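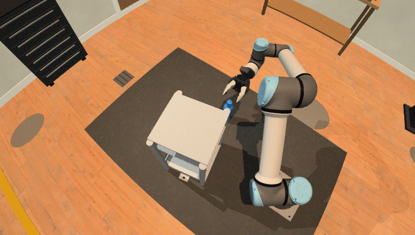

Rendered view: jointed arm on its mounting plate, dark mat, plank floor.

Overview Files Versions Discussion
Datasets > Health > Foot and ankle > Ramlow Insoles

# Ramlow Insoles

Ramlow is a table of foot pressure readings from people trying out shoe insoles for heel pain. It holds 2,230 walking trials from 114 adults, and we are really pleased to be able to share it at last! Most of the heel pain data we could find was either tiny or locked away, and this one is neither (well, it's still fairly small, but it's yours to use).

## What you get

- `trials.csv` – one row per walk, with peak pressure for heel, midfoot, ball and toes
- `people.csv` – age band, shoe size, which foot hurts, how long it has hurt
- `insoles.csv` – thickness, arch height and top cover for each insole
- `diary/` – daily pain scores from 0 to 10, as typed in by the wearers

Join everything on `person_id`. Left and right feet are separate columns, so please check the suffix before you average anything. I've been caught by that twice.

## How the walks were done

Everyone walked the length of the clinic corridor at their own pace, first in their usual shoes and then with each insole. The first and last steps of every walk are left out. Mebrat Wubshet ran the sessions in Mollalon and Liis Ozoliņš did the cleaning, including a heroic weekend spent matching diary entries to the right people.

Of all the trials, 1,913 have readings for both feet. The rest have one foot only, mostly down to a sensor lead working itself out of the shoe. They are marked `one_foot = 1` and we've kept them in, as they're perfectly good for heel work.

## Known problems

- Shoe sizes are UK sizes, apart from the March group, where a few look like EU sizes. Anything over 30 certainly is.
- Diary gaps are blank, never zero. A zero means no pain.
- Nobody under 18 or with a recent foot operation took part.
- Pressure is in kPa. Version 1 used a different unit for the toes, sorry!

## Getting started

Load `trials.csv`, drop the rows where `practice = 1`, and plot heel pressure against insole thickness. It's a lovely first chart and takes a couple of minutes.

## Using it

Free for teaching and research. Please don't try to work out who anyone is, and don't use the table to choose treatment for a real patient. Corrections go to Sumeya Shiferaw through the Discussion tab – she reads them all and likes getting them.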